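Ticket 758: Drultby building, level 2 kitchen circuit trips overnight
Site: Wesstead
Opened by: Abbas Hosseinzadeh
Status: monitoring

December 18, 2021. RCD on the kitchen circuit found tripped on arrival, fridge off. Reset held. Second trip this month. Event log on the Jamutov controller shows loss of supply at the sub-board only, so the fault is on our side of the meter.

Unplugged everything on the circuit and reset. No trip with the outlets bare. Insulation test at 500 V on the fixed wiring came back clean on all legs. Wiring ruled out for now. 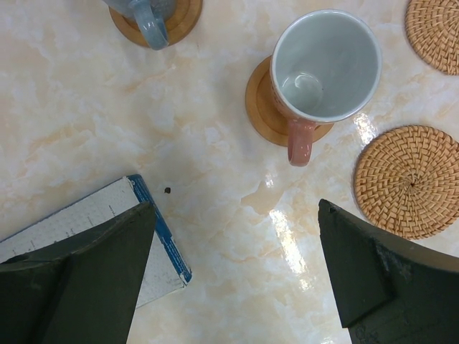 Plugged appliances back in one at a time, 17 minutes each. Kettle, toaster and microwave all fine. Fridge fine while the compressor ran, but the RCD dropped when the defrost heater cut in. Repeated the test with the fridge alone on the circuit and got the same result.

Heater element isolated and measured. Leakage to earth is well above what the other appliances show, and it climbs as the element warms up. Replacement ordered from Sumampouw, part cost $75. Until it arrives the fridge stays off and food goes to the level 1 fridge. The rest of the circuit is back in service. Glare off the glossy marble-patterned tabletop washes out the display on the handheld tester, so take readings at the board instead.
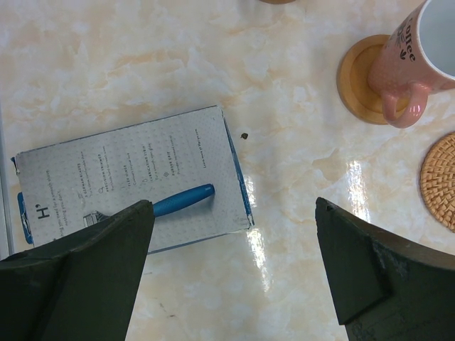 Update: element fitted, leakage now normal. Forced two defrost cycles from the service menu with no trip. Old element tagged and kept in the plant room. Ticket stays open until the February test and tag round, then close if the log is clean.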